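Tilcombe Hospice Care
Board of Trustees: minutes of the quarterly meeting

1. Minutes of the previous meeting
Approved with one correction. Under item 4, "inpatient referrals" was changed to "home care referrals."

2. Matters arising
The lease renewal for the Parri Street shop has been signed. The deposit question is closed. The fire door at the rear of the day center is still on order and stays on the action list.

3. Night sitting service
The board reviewed the proposal to extend the night sitting service to the Wirkari district. Current coverage ends at the river. Demand in the district was estimated at about 100 nights a year, based on calls that had to be declined. The proposal assumes two sitters per shift pattern, with mileage paid from the general fund until a restricted grant is in place. 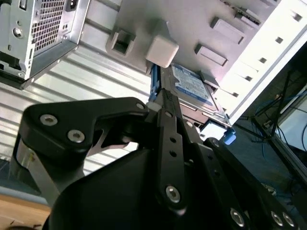 Nia Yorath asked that the start be held back until on-call nursing cover is confirmed in writing, and noted that a sitter working alone across the river would be outside the present escalation procedure. She did not oppose the extension itself. It was agreed to amend the procedure first and to bring the proposal back in September with staffing costs attached.

Action: draft amendment to the escalation procedure, to be sent out 8 days before the next meeting.

4. Bereavement groups
The evening group is full and has a waiting list. The afternoon group has places. Moving the afternoon group to a later start was discussed and deferred pending a check of room bookings. The printed leaflet still gives the old phone number and is to be withdrawn from the clinics.
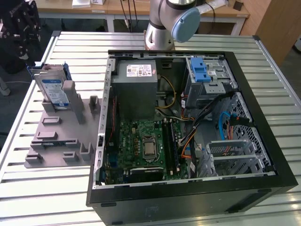

Desktop computer tower with the housing open, on a slatted worktable.

5. Memorial giving
The Cerkuten fund was established by a family gift for patient transport. The terms do not state whether fuel for staff vehicles is an allowed cost. Payments under that heading are suspended until the family's attorney replies. Payments for taxis and the wheelchair van continue. The limit for a single claim without prior approval remains $100.

6. Retention of gift records
The retention period for memorial gift correspondence was set at 6 years from the date of last contact. The earlier policy had no stated period. Letters addressed to named nursing staff are excluded and will be handled under the personnel policy.

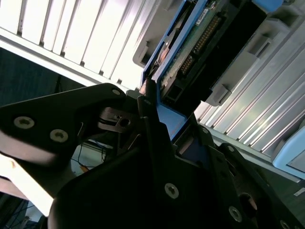 Minutes recorded by Nuala Mulcahy
23 May 2025

7. Any other business
The sign at the main entrance is to be reworded to show the new visiting hours. Quotes for resurfacing the lower parking lot were received and passed to the premises group without discussion.

8. Next meeting
Day center, upper room. Papers to the office in advance. The meeting closed at the end of item 8.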